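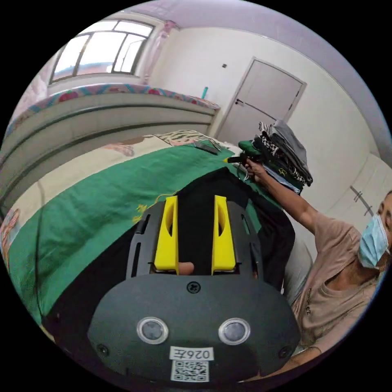
Hustis Puts Its Gripper Rules on Two Pages, Down From 200

Hustis has replaced its rulebook for people who fold laundry with hand-held grippers, and the new one fits on both sides of a single sheet. The old one ran to 200 pages, including an appendix on the correct storage of the rulebook.

The sheet takes effect in December and covers everyone collecting folding and tidying work for the company in ordinary homes, including the contractors who come in through Bollex. It was drafted at the Bekcombe office over the summer and tried out in Olvera, where the crews were asked to mark anything they didn't understand. They marked the title. It has been changed.

What's left is five rules, in plain words.

The first is about labels. Every gripper carries a number and a side, and the sheet wants both read out loud before work starts, left first. A left tool in a right hand will still pick up a shirt perfectly well, and that has been the trouble. The mistake doesn't show up until somebody is going through the recordings weeks later, wondering why a person's arms appear to have been swapped.

The second is about fingers, the human kind. They stay behind the plate and out of the space between the gripper's own two fingers. Reviewers at Bekcombe say this is the most common fault they send back, and the hardest to cure. Anyone who has spent a lifetime folding trousers by hand will help a little when the cloth slips. Under the new rules a take with a helping finger in it gets marked as such and kept in a separate pile. The old rules called for it to be deleted, along with a form explaining the deletion.

Rule three deals with the home itself. Crews work with the bed as they find it, whatever the sheets look like. The previous edition had a passage on "neutral bedding," which led at least one Olvera crew to carry a plain gray blanket from house to house. The company ended up with a great many recordings of the same blanket. It has since been retired.

Rule four covers manners. Masks are worn if the household asks, and nobody opens a drawer or a closet that wasn't agreed on beforehand. Remote controls, phones and other small things lying on a bed may be left where they are, provided they aren't in the way of the folding. If one has to be moved, it goes back where it was. Households had apparently been complaining about the remotes more than anything else.

The fifth rule says to stop when you're tired. It is one line long. In the old book the matching section took up eleven paragraphs and had a flowchart, and crews reported needing a break after reading it.

Not everyone is pleased. Bollex, which had built a training day around the old edition, has asked what it should do with the afternoon. Hustis has suggested practice. There's also a running argument over whether a sock counts as folded when it has been rolled into its partner, and the sheet leaves that to the crew on the day. A note on socks is said to be in preparation.

Recordings will be kept for up to 365 days under the new terms, after which a household can ask for its copies to be wiped without giving a reason. Requests go to the Bekcombe office, in writing or by phone.

Printed copies are going out with the next batch of grippers, and crews are asked to hand in the old rulebook when they collect theirs. Bekcombe has set aside a shelf for them, pending a check of the storage appendix.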